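Costville Kitchen and Pantry Refit
Progress report to the Prudau Fund
Submitted by Morenike Garba, program manager
12/19/21

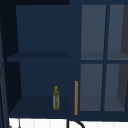

Navy cabinet unit, open shelves and glass front, with white countertop (computer rendering).

Period covered

This report covers work since our last update to the Fund. It follows the headings in the grant agreement. Receipts and the updated budget sheet were sent separately.

Summary

The pantry has stayed open through the refit, apart from the days when the floor was being laid. Plumbing and electrical work is finished and has been signed off by the building inspector. Cabinets are on order. The cooking classes have moved to the church hall on the next block until the kitchen can be used again. We expect to be back in our own kitchen in March, later than we first planned.

Food distribution

We gave out 3643 food boxes in this period. Demand went up after the school lunch program changed its pickup site, and several families told us they now come to us first. Most boxes still go to households with children. The share going to older people living alone has grown, and we have changed what we pack for them: smaller cans, fewer bags of dry beans, more soup and soft fruit.

Fresh produce has been the hardest thing to keep steady. Skemura Farms sent us squash, onions and cabbage through the fall and will start again when the spring greens come in. Until then we are buying potatoes and carrots wholesale. The price of eggs has made us cut back from a dozen per box to a half dozen.

Home delivery now runs on 4 routes. The newest one covers the apartments past the rail line, where there is no bus after early evening. Drivers asked for a better way to handle boxes when no one answers the door. We now phone before leaving the building, and fewer boxes are coming back.

Cooking classes

Classes are led by Theerawat Jitpraphai, who joined us from the Saengthong restaurant kitchen. The current set of lessons uses only what is in the standard box, plus oil, salt and one or two cheap items from the corner store. The cabbage and egg fried rice lesson was the most popular and we repeated it.

The church hall has a four-burner stove and one small sink, so groups are smaller than we would like. There is a waiting list. Parents have asked for a class that children can attend with them, and we plan to offer one once we are back in our own space, where there will be room for step stools and a lower work table.

We printed 500 recipe cards for the boxes. They ran out sooner than expected. The second printing will have larger type and will be in both English and Spanish. A board member's suggestion that we move to an online version only was discussed and turned down, as many of the people we serve do not have a data plan they can rely on.

Building work

The old floor came up in worse shape than the contractor expected. There was rot along the wall behind the dishwasher, and two joists had to be replaced. This took up most of the contingency line. The new floor is sheet vinyl with a coved edge and is much easier to mop.

The second hand sink required by the county is in. The grease trap has been replaced. The walk-in cooler was moved to the back hall, so deliveries no longer have to go through the room where people wait.

The cabinet order was placed late. We had first chosen a cheaper line, but the supplier could not give us a ship date. The replacement costs a little more and we covered the difference from our own general funds. Staff chose the color from the supplier's samples.

Budget

Spending is within the total award. We are over on the floor and under on printing and travel. We ask the Fund's permission to move $200 from travel to kitchen supplies, to cover sheet pans and cutting boards that were thrown out when the old kitchen was cleared. No other changes are requested.

Staffing

The part-time pantry coordinator left in the fall for a full-time job with the school district. Her hours have been split between two current staff members while we look for someone new. The first posting brought in few people with food handling certificates, so we have reworded it and will pay for the certificate after hiring.

Problems and open items

The landlord has not yet returned the signed amendment covering the back hall. We have his agreement by email and are waiting on the paper copy.

The intake software still drops the apartment number from some addresses when it prints delivery labels. The vendor knows about it. Drivers are checking labels by hand for now.

Next period

Cabinets installed and final county inspection. Classes moved back from the church hall. Coordinator hired. Second printing of recipe cards. Spring produce schedule agreed with Skemura Farms.

The next report will include the household survey, which goes out with the boxes after the kitchen reopens. Questions about this report can be sent to Morenike Garba at the Costville office.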